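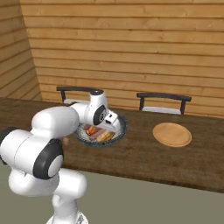 Gripper over the food bowl, empty wooden plate to the right. Simulated.

Table arm upkeep, quick tips
Posted 2023-01-19 by Wanpen Khamphan

Short one, bench is a mess. Notes for keeping a white table arm going when it works near food. Ours is the Steson. Charoen Thaweesak does the same on his Gekelum, different screws.

Before anything
Power off at the wall. Not just the stop button. Hold the upper link while you do it, ours sags.

Wiping down
Damp cloth, drop of dish soap, wring it out hard. Never spray at the joints. White covers show grease fast, black caps hide it, so wipe the caps too even if they look fine. Cotton swab for the seam round each ring. Slot in the hand collects crumbs, soft paintbrush gets them out. No compressed air, it pushes them in deeper.

Fingertips
Off after every food session. Warm water, soap, dry all the way before they go back on. Pads going shiny = swap them. We get 2,000 picks out of a set, less with greasy stuff. Sausages are the worst. Pastry just flakes everywhere.

Joint caps
Pop off with a plastic spoon handle, not a screwdriver (ask me how I know). Check the 6 little screws under each one. Snug, dont lean on them. Pea of grease on the seal every 200 hours, wipe off the extra.

Bowl height
Change the dish, redo the height. A beaded or scalloped rim catches a fingertip that a plain one lets by. Run it in the sim first, then slow on the real table with the bowl empty. Flat plate for the drop side is easier, low rim, lots of room to let go.

Base
Bolts every month. Next big check is April, belts and cable too. Cable wants a loose loop behind the base, no zip ties pulled tight.

Squeaks
Usually a cap thats not seated. Press all teh way round till it clicks. Still squeaking, grease the seal. Still squeaking after that, stop using it and call Rureck for the part. Wrist bearing on mine went at 3,000 hours.

Grease list and pad sizes are on the Chaiyaporn page, will fix the link tonight.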